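Trying Out the Prelloda Tabletop Pushing Kit
Project report, Introduction to Automation, spring term
Written by Fulvio Testa for Team Druken
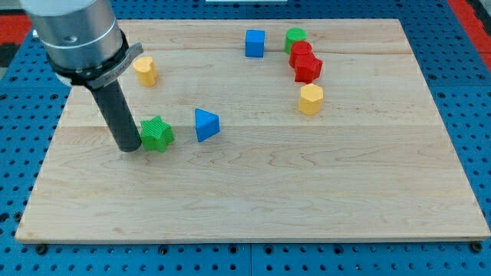 Our team got to spend most of the term with the Prelloda kit, and I want to say right at the start that I had a great time with it. The assignment was to pick a teaching product, use it for a real task, and write up whether next year's class should have it. We picked Prelloda since it comes with colored blocks, a straight pushing tool and a set of lessons, and because pushing things sounded easy. It is not easy! I'll get to that.

What you get

The kit doesn't include an arm. You bring your own, and the kit gives you the tool, a mounting adapter, the blocks and the software, which is called Balura. Balura takes typed commands like "push the red cross to the green star" and turns them into short strokes of the tool. You can also drive the tool yourself with a game controller, and we did a lot of that in February while we were learning.

I really like the choice of blocks. With shapes like a star, a heart, a cross and a hexagon you can't get by on color alone, and two blocks of the same color can need completely different pushes. The cube is friendly. The star is a menace – touch one of its points a little off center and it spins instead of sliding.

Setting up

The manual says 21 minutes for setup. We needed 47, mostly because we put the adapter on backward and had to start over. The drawing on that page is small and shows only one side. After that, things went well. Calibration means touching the tool tip to a few points on the work surface, and the software tells you if one of them looks wrong (ours did, twice).

The height of the tip matters more than we expected. Too low and it drags, too high and it can ride over a block. We ended up writing our setting on a piece of tape and sticking it to the controller.

Our test

We ran 100 typed commands, each asking for one block to be pushed next to another. Before each run we mixed up the blocks by hand. A run counted as good if the two blocks ended up touching and the tool stopped without help.

We had 13 failures. The biggest group came when blocks were already bunched together, because the tool would go after one and take its neighbor along for the ride. Several others were the star turning in place. The rest were us typing commands that could mean two things, and I think Balura should ask a question back when that happens. Right now it just picks one.

What I'd change

A better drawing for the adapter, first of all. I'd also like a replay button, so you can watch a failed push again slowly. Our instructor, Ms. Grīnberga, asked for a lesson on friction to go with the software lessons, and I agree, because we learned about it the hard way.

Would I recommend it? Yes, for a class that already has an arm and some patience. You see your mistakes right away, and fixing them is fun – we stayed past 6 p.m. more than once just to get the heart to go in a straight line.

Next year's team can have our settings file and our run notes. They're in the class folder under Druken, and the tape is still on the controller.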